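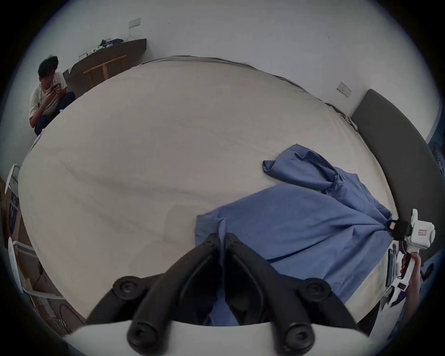 Nerkero hand-held gripper, curved-finger version

Two black fingers that arch in and meet at the tips — brilliant on cloth! We tried it against the flat-pad Blackwood on shirts and pillowcases, and it's the one we kept reaching for. It takes a thin fold of fabric neatly, and a matched pair makes light work of garments. Weighs some 480 g.

Sold singly or as a pair. Spare fingers come in packs of 4. The Tedescombe wrist camera mount is extra.

Tested by Rochelle Begay in May.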